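Painting afternoons are back at Petport

October 2023
By Olga Tapia

Print this item | E-mail this item

The art table at Petport is open again, and what a lovely start it has had! All 100 places on the autumn list went within days, so Birthe Zoëga, who leads the sessions, has added another 100 for the weeks after half-term. Paper, brushes and paint are all provided (aprons too, if you forget yours), and complete beginners are very welcome.

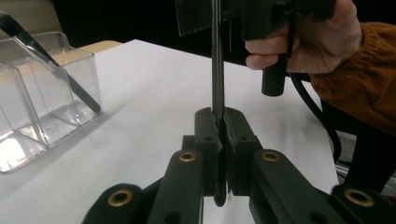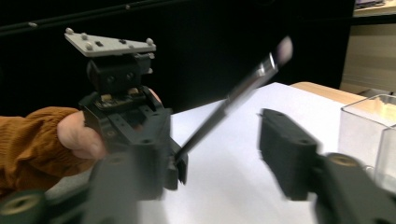
Birthe is starting everyone off with brushwork before any colour theory, and I think she's quite right. You spend the first half hour just making marks: long sweeps, short dabs, whatever the hand fancies. Long-handled brushes like the black one with the silver ferrule and pale bristles are her favourites for this, held well back so the stroke comes from the arm, over a good big sheet of white paper. It feels wobbly at first and then it's wonderful fun!

Sessions last 2 hours and there is tea at half-time. The raffle in October raised £1,048 towards new easels, so a huge thank you to everyone who bought a ticket. Names for the extra places can be left at the Petport front desk.

Recent items
Huvberg footpath reopens
Räsänen bakery moves to larger shop
Mastmont choir seeks tenors
Winter opening hours at Petport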